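Voltomis (hotel software)
By Dewan
03/03/2019
2 min read

Voltomis is a property management system for small hotels and guesthouses, developed in Skevville and first sold in 2000. It handles reservations, room assignments, housekeeping lists and guest billing. Early versions ran on a single front-desk computer, which had to be restarted whenever a guest's surname contained an apostrophe. The O'Briens of the world learned to book by phone.

The program was written to replace the paper ledger, and its main screen still looks like one, down to the ruled lines. Version 2 added a channel manager, meant to keep a hotel from selling the same room through several booking sites at once. It updated every 15 minutes, a pace that suited the off season.
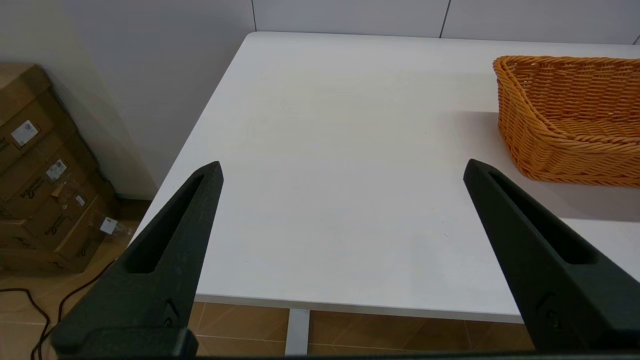
Version 7, released in May, moved the system to a web browser and introduced a restaurant module called Rarnar. The module posts meals and bar tabs directly to a guest's room. Owners had asked for this feature for years. Guests had not.

Voltomis is licensed by the room, with no charge for rooms marked "under repair." Repairs at subscribing hotels tend to be lengthy. The printed manual was dropped with the move to the browser, though many front desks keep an old copy under the monitor, where it raises the screen to a comfortable height.

14 shares | 3 comments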